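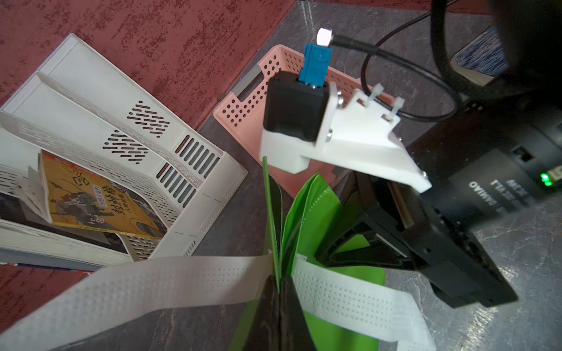 Home | Programs | Reports | Contact

Stimel Household Packing and Storage Program
Progress report to the Nadar Fund
Prepared by Dragica Kovačević, Program Manager
Submitted Thu 2 January

1. Purpose of this report

This report covers the second reporting period of the Stimel program, delivered in Deltanton and Stindcombe under the current funding agreement. It sets out what has been delivered against the agreed schedule, describes the changes made to the packing activity, and lists the matters on which the Fund's direction is sought.

The program helps households moving into smaller homes to sort, pack and store everyday belongings. Participants receive reusable shopping bags and borrow baskets and file organisers for the length of their enrolment. They attend a packing session and may request one follow-up visit at home.

2. Delivery against targets

The agreement provides for the distribution of 3,000 reusable bags over the life of the grant. At the close of the period 2,488 had been issued. Over 700 households have enrolled, and 20 group sessions have been held across the two centres. Enrolment in Deltanton is ahead of schedule. Stindcombe remains behind, as the hall there was closed for floor repairs for part of the period and two sessions had to be rebooked.

Spending on materials is within budget. Printing costs were higher than forecast owing to a reprint of the household checklist, which in its first version had left out medicines and cleaning products. The difference was met from the travel line, as permitted under the agreement.

3. Packing activity
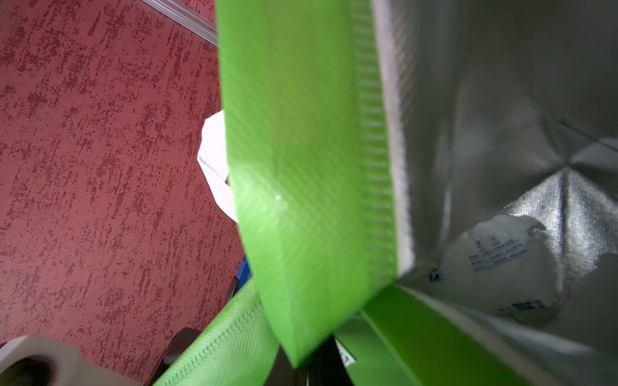

The choice of bag was reviewed early in the period following feedback from participants who shop for the week in one trip. Plain cotton bags were reported to sag when full and were of little use for chilled goods. The program now favours a non-woven bag with a silver insulated lining, in bright green, with wide handle straps of the same colour and a heat-sealed seam along the strap edge. Households are encouraged to use it for groceries first and to keep it for storage once the move is complete. The unit cost is higher than that of the cotton bag, but fewer are needed per household, and the overall effect on the materials line is small.

Session content has also been revised. The earlier format began with a talk and left packing to the final half hour. Participants now start on a mixed group of household goods straight away, deciding what is to be carried, what is to be filed and what can be given away. Heavy items are packed first - a point that several participants said they knew but did not follow at home. 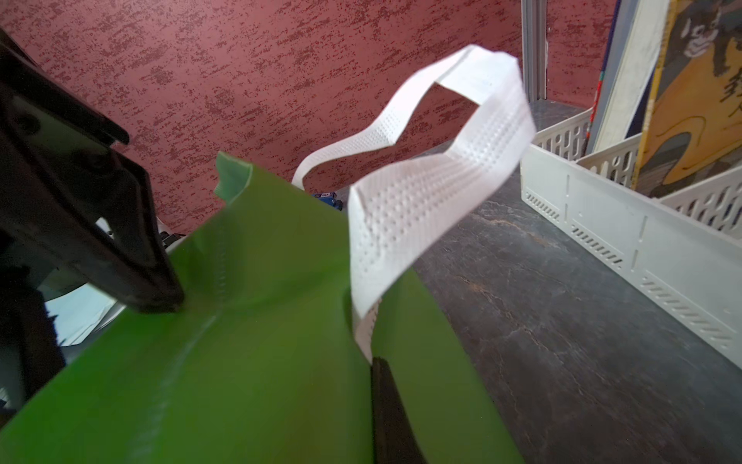
Staff have asked that handles be left standing clear of the contents once a bag is packed. Bags with the handles folded in tend to be lifted by the side panels, and most of the torn bags returned during the period had failed there. A line on this has been added to the checklist, and the two centres now keep a simple record of returns.

4. Books, papers and small items

Books and papers continue to be the slowest category. Many households keep letters, school work and reading material together, and sorting them takes longer than the time allowed. Upright organisers with open compartments have been added to the loan stock for this reason. Perforated baskets are lent for small items that do not stack, and have been well received.
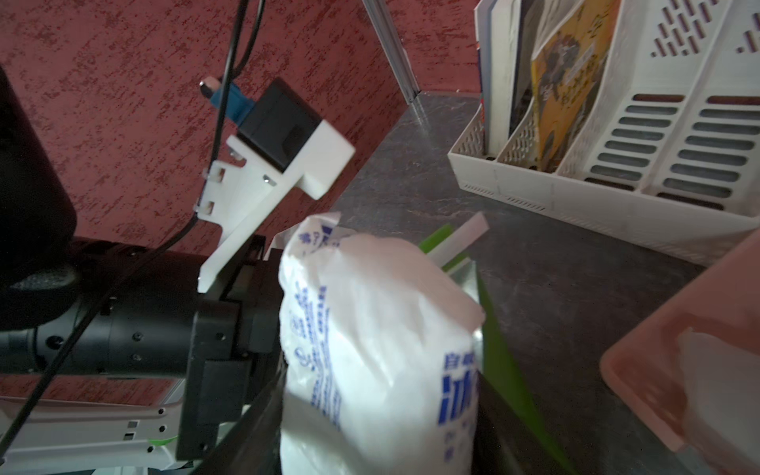
Packing practice: a white plastic bag with blue printing beside the green bag, with the file organiser and pink basket to the right.

5. Risks and next steps

The main risk is low attendance in Stindcombe. Evening sessions will be trialled there until the end of March. Should numbers not improve, the program proposes to move the remaining Stindcombe sessions to home visits, subject to the Fund's approval.

The Fund is asked to:
- note the change in bag type;
- approve the transfer from the travel line to printing;
- confirm the format required for the final financial statement.

Questions on this report may be directed to the Program Manager at the Deltanton office.

Related items
Stimel program: first progress report
Household checklist (revised)
Loan conditions for baskets and organisers
Stindcombe session times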